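Gisby Deck Oven – Setup Guide
Section 2: First firing and stone seasoning

Read all of it before switching on. Takes most of a shift so don't plan a bake for the same day.

1. Check the isolator is OFF. Pull the packing card from between the decks, both sides.

2. Wipe stones with a dry cloth. No water, no soap. Stones soak it up and crack later.

3. Open the steam vents fully. Leave the water supply closed for now.

4. Isolator on. Panel shows the firmware number, then the Lisis logo, then the deck menu. If it stops at the logo, switch off, count to ten, try again.
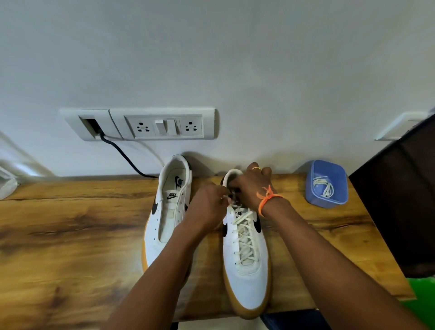 5. Set both decks to 200 F. Hold one hour. Some smell is normal – run the hood on high.

6. Go up in steps of 50 until you reach 500 F. Half an hour at each step. Don't skip steps even if teh smell has gone.

CAUTION: Door glass and handle bracket get very hot on first firing. Dry mitts only.

7. Hold at 500 F for one hour. Then decks off, doors shut, let it cool on its own. No fans.

Note: hairline marks on the stone surface after cooling are OK. A crack you can catch a fingernail in is not. Call the Femesgate service desk before loading anything.

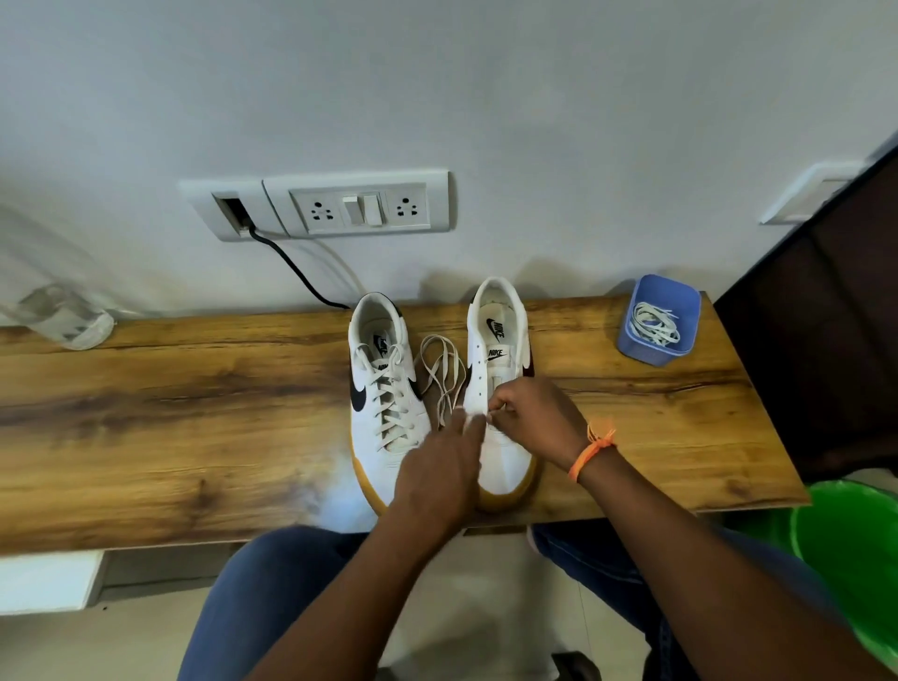 8. Once cold, open the water supply. Check the inlet joint for drips, tighten by hand if needed.

9. Heat to 400 F, press STEAM for 2 seconds, wait, repeat. You should hear the valve click each time. No click – see error E14 in the back.

10. Bake a sacrifical batch. Plain rolls are fine, any cheap dough. Throw them out.

Note: units fitted with the Nugroho loader, do steps 1 to 9 with the loader unhooked and parked clear of the doors. Refit when cold.

Guide revised 22/06/2018. Applies to serial numbers 1,387 to 3,207.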